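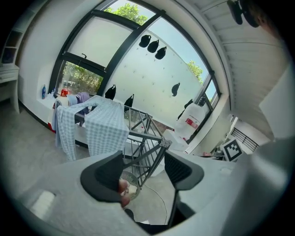
Grip pads are the cheapest upgrade you can make to a hand-held gripper, and I put them off way too long! My first set was smooth and shirts slid right through. The checkered shirt hanging over the rack is my favorite test piece now (light blue, lots of folds). I print pads in the Minia soft filament at 21 percent infill, with the ribs facing in. Clean the old glue off the fingers first, then press each new pad down hard and leave it overnight. I used Stendine tape, the 100 mm roll.

Next comes squaring up the fingers. Close the grip slowly and look for light between the pads. If one side touches early, loosen the rear screw a quarter turn and try again.

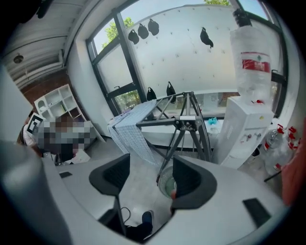

Once they meet evenly, snug the screw back down and do a bunch of squeezes before you trust it. I quit at 279 on mine. The Nicholas build notes say 1000, but my hand was done. Spare pad files are in the Rurkcombe workshop folder, version two.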